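Groratura Robotics Club Station Guide
Section 4: Setting Up the Tool Board Task

Revision 2020-06-23

Read Section 3 (Power and Emergency Stop) before starting. Students who have not passed the arm safety check may load the board but may not enable the arm.

4.1 Loading the pegboard

1. Put the arm in the PARK position and press the stop button. Confirm that the status light is off.
2. Push each white peg hook into the board until the round base sits flat. A hook that rocks will throw off the pick.
3. Hang the tools one to a hook. The screwdriver goes above the paint roller on the Ando layout.
4. Check that handles do not touch the next tool over. 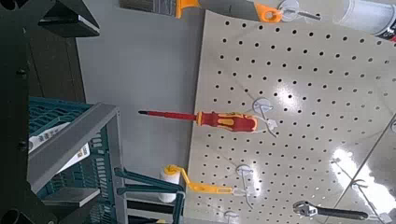 Figure 4-1. Wrist camera view, screwdriver and paint roller on their hooks.

Note: Glare on the board can hide the holes from the wrist camera. If the Fidov software reports "grid not found," lower the exposure setting to 50 and run the check again.

4.2 Changing to the single-row layout

The Dewulf layout is used for first-year teams. It has one row of hooks across the lower part of the board, with the tube kept separately near the upper left corner.

1. Park the arm again. Do not reach past the gripper while it is enabled.
2. Hang the scraper, screwdriver, paint roller and trowel in that order, left to right.
3. Set the bin on the black tabletop below the board.
4. Load program 344 and set the speed to 60.
5. Run one pass with no grip command. Stand outside the hazard tape.
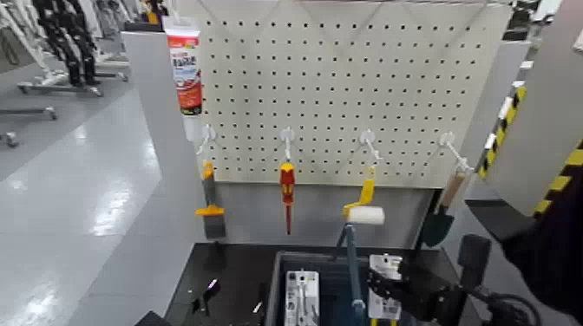
Figure 4-2. Single-row layout with the gripper at the bin.

CAUTION: Keep fingers, sleeves and lanyards away from the gripper joints. Check that the cable at the gripper moves freely before raising the speed.

4.3 Before a scored run

Clear the log and set the timer to 300 seconds. Teams may rehang a dropped tool only after the arm is parked, and the timer keeps running. Write the layout name on the score sheet. If a hook comes out of the board during a run, stop the arm and repeat 4.1 from step 2.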